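Wisemby Home Files Versions Discussion Sign in

# grellatlow-recipes

A cleaned set of 1,171 handwritten recipe cards from Grellatlow, typed up and lightly tagged. Last revised August 16, 2025.

## What you get

One CSV, one row per card. Columns are `card_id`, `title`, `body`, `oven_temp` and `year_guess`. Please take the name of that last column seriously.

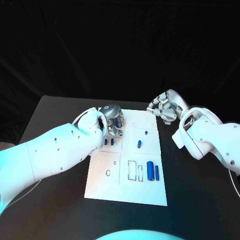 Most of the years came from the paper stock and the price of butter, and I trust neither. Only 128 cards carry a written date. If your chart shows sugar use climbing over time, you are probably charting my guesses.

## Known problems

- 29 cards are copies of other cards in a different hand. I left them in.
- "Moderate oven" is stored as blank. Version 1 turned it into a number, and I still see that number quoted.
- Cup sizes are not converted. I doubt they can be.

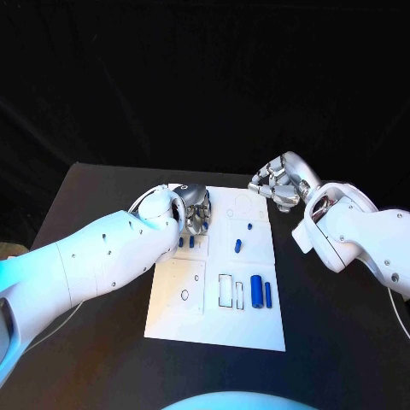
Heloísa Xavier disagrees on the copies, and wrote that they should be dropped before anyone trains a tagger on the titles, or the test scores will look better than they are. She may be right – but a copied card also tells you what people wanted to keep, and I don't want to throw that out for a cleaner score.

## Tags

Yhon Guzmán and I tagged every card separately in February. We fought over "pudding" more than anything else. Treat the dessert tags as opinion.

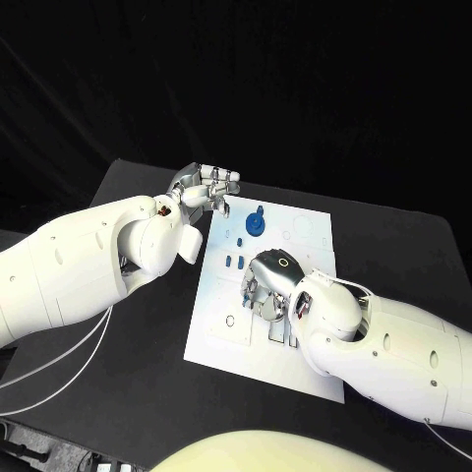

*Two arms over the white board.*

## License

Free to reuse with credit. No promise that any of it tastes good.

Related datasets
plesent-market-prices
asadi-seed-labels
grellatlow-recipes-v1 (retired)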